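2026-05-27
Istau head rig, trial kit, notes as I go

Second full day with the kit. Writing this before I forget which problem belonged to which session.

What came in the box: headband with the camera mount, belt pack (battery + storage), two cables, a charging brick, card with a link to the manual. Manual is a single long web page and the search box on it doesn't work. Licence key was on the underside of the belt pack, took ages to find.

For whoever reads this later: we're looking at Istau as the cheap way to get hands-in-view footage for the Laletska arm, cart and basket handling. The other offer is Skukonura, who do the recording for you and send back labelled clips. Quote from them is in the shared folder. Different thing really, you pay per clip and don't own any kit at the end of it. Vlachou unit was on the list too but they want a deposit before they'll ship a trial, so parked.

Setup. Headband ok once it's tightened properly. First go I had it too loose and the horizon drifted through the whole session, binned that one. Angle on the mount has click stops, third click down is right for anything at waist height. Second click loses the hands as soon as you reach in close. Write that on the mount in paint pen.

Pairing with the phone app worked first time on mine, three goes on the older phone. App says "ready" before the belt pack has finished its own startup, so if you press record straight off you get a file with nothing in it. Wait for the second beep. Lost one take to this.

Battery: they claim a full morning. Left it recording on the bench till it gave up and it did 3693 seconds. So an hour and a bit. Will ask if ours is a duff one before I put it in the write-up. Charging from flat is slow. You'd want two packs per person, and price of a spare isn't on the quote.

Shop session. Target was 40 takes, cart work only. Reach in, take hold of an item by an edge or corner, lift, turn, put back. Flat stiff things and soft wrapped things, both wanted, the arm is hopeless at flat stiff things stood up in a basket. It goes for the middle of the face and pushes them over. People take the top edge without thinking.

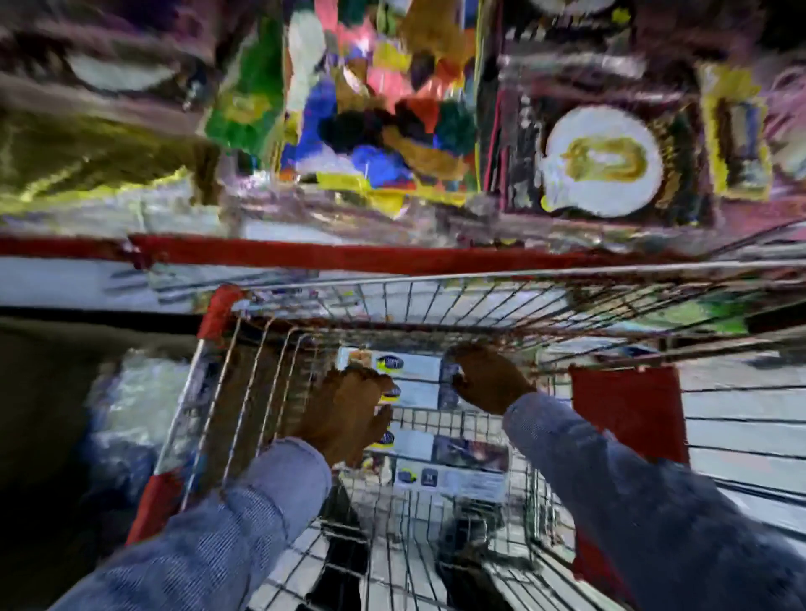

Compression is my main gripe so far. Default profile is "balanced" and it saves its bits in a way that doesn't suit us at all. Shelves turn to blocks whenever the head moves, small print is gone. Hands hold up better. For grasp labels that may be good enough, for anything where the arm has to recognise the product it isn't. There's a "high" profile hidden under Storage (not under Video, obviously). Have not tried it with movement yet. Bench test on high, head still, looked fine but that tells us nothing.

Wire mesh: tried the auto hand tracking that comes with the trial on a few of the takes. Fingers near the cart wires confuse it, it starts drawing joints along the rods. Also gets the wrist wrong with long sleeves, puts it halfway up the forearm. Next session roll sleeves up on one set and leave them down on another so we can compare like with like. The arm team don't need wrists to be perfect, they do need to know which edge of the object is being held and when the grip starts.

Export is ok. Folder per take, video plus a text file with timings. Timings start from power on instead of start of recording, so everything needs shifting. Wrote a ten line script, it's in tools/istau. Cap on the trial licence is 2000 frames per export, so longer takes have to be split by hand and the file names restart at zero each time. Very annoying. Support replied inside the hour to say the paid licence has no cap, fair enough, but I'd want that in writing.

Comfort: fine for the first 60 minutes or so of wear, then a sore patch on the forehead. Foam pad slips. Bit of tape fixed it for now.

Where I've got to: would keep it on the list. Not ready to say buy. Skukonura clips would save us the labelling but we cant reshoot when the arm team change thier minds, and they always do. First proper collection isn't till November so there's time.

To do
- same cart takes on high profile, moving
- sleeves up / sleeves down set
- ask Istau re battery, spare pack price, frame cap
- paint pen on mount
- longer cable?? the short one tugs when you bend over the basket
- chase Vlachou about the deposit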